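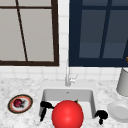
Hertta Miettinen

Parri sink set, README

Last changed: Thursday, October 6, 2022

Parri is a set of simulated kitchen runs for the gripper I am building in the shared workshop at Lutham. The arm is still on the bench without its wrist, so the control code is being written against rendered scenes first.

What is in it

68 runs, all at the sink. Each run has its own folder with the rendered pictures, the joint positions and a short text file giving the task. The main object in the sink is a glossy red ball, with the two black fingers either side of it. Plates on the marble worktop are there as clutter. No run goes past 3000 steps.

Layout

runs/ one folder per run
scene/ room, sink and object files
tools/ playback and checking scripts

Playback

Run tools/play with the folder name. It needs 4 GB of free memory. Pentti Ikonen wrote the playback script and fixed the timing fault in September.

Known faults

Contact between the fingers and the rim of the basin is too stiff. Four runs have a gap in the joint log and are listed in tools/skip.txt. Finger friction is a guess until the rubber pads have been measured.

Use

Free to copy and change. Please keep the name Parri on altered copies and say what you altered. Send faults to me or leave a note on the board by the lathe.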